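Entry list for the Lirska 1,000 came out this morning. Going through it in a thread so I have it all in one place before the season starts.

Basics first. It's 1,000 kilometers, one class structure for prototypes and two for GT cars, run in May as usual. The distance is the same as last year. The lap got longer by one chicane, so the lap count drops a little.

14 prototypes on the list. Last year they had trouble filling the class, so that's a good number for a race this early in the calendar.

Skerent has two cars, same chassis as before, new engine supplier. They did most of their winter running at Wysocka and had gearbox trouble on both cars. The team says it's fixed. I'd want to see a full night run before I believe it.

Clater is back with one car after skipping last season. Minimum weight for the class is 900 kg and they were over it all through their last campaign. New car is supposed to be right on the number.
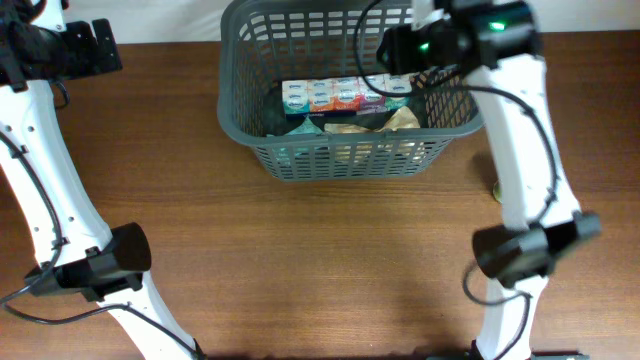
Minttu Rissanen replied that I'm too easy on Clater, that weight was never their main problem, and that they lost most of their time in the pits with slow driver changes and one bad fuel rig. Fair point. They were losing a place at nearly every stop by the end of that year.

Pit rules have changed too. Fuel and tires can't be done at the same time anymore. That makes double stinting tires worth a lot more, and it helps cars that are light on the rears. On paper that's Skerent.

GT is harder to call. Most of the entries are amateur lineups with one pro, and the pro can only do so many hours. Watch who they put in for the last stint.

Weather matters at Lirska more than at most tracks. The back section stays damp under the trees long after the pit straight is dry. Two of the last races there were decided by someone staying on wets one lap too long.

Race number trivia: the highest on the list is 1,064, a GT car. No idea how they plan to fit that on the door.

Timetable isn't out yet. Will add it to this thread when it is.

Jan 23, 2021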